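Akmont box set - anyone gotten a shipping notice?

tapehiss_dan
Jun 8, 2020
Ordered the Akmont vinyl box back in April, number 514 out of however many they felt like pressing. Label page still says "shipping soon." Has a single person here received one?

Pichler
Mine came. Sleeve corners crushed, side C plays fine. The booklet is 15 pages of the drummer's forest photos.

tapehiss_dan
So they do exist. I was starting to think I'd bought a very expensive email.

glumrock
Skip the box. The CD has the same mix and costs 17 bucks. You're paying extra for a patch and a slipmat.

Pichler
It is not the same mix. The bass is audible on the vinyl. Put on "Prostham" and tell me otherwise.

glumrock
I did. The bass is audible on the CD too, if you turn it up like a normal person.

old_balcony
I'll side with Pichler on the long songs and with glumrock on the slipmat, which sheds. Meinrad Ammann's keyboard parts are buried on the CD until the last minute of "Bovetti," and then they're all you hear. My wife asked if the cat was on the organ.

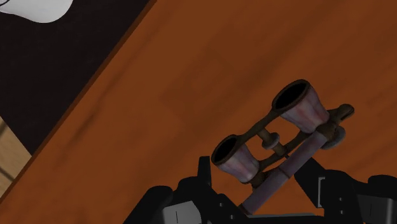
The live disc is the real reason to get the box anyway. Two of the songs run past the point where I'd have gone for a beer, and I mean that kindly. If they'd sold it separately I'd have saved a lot of shelf.

glumrock
How many live tracks?

old_balcony
5, plus a long stretch of tuning that they gave a title.

tapehiss_dan
Update: got a tracking number. It says the label has been created, so at least somebody over there has a printer.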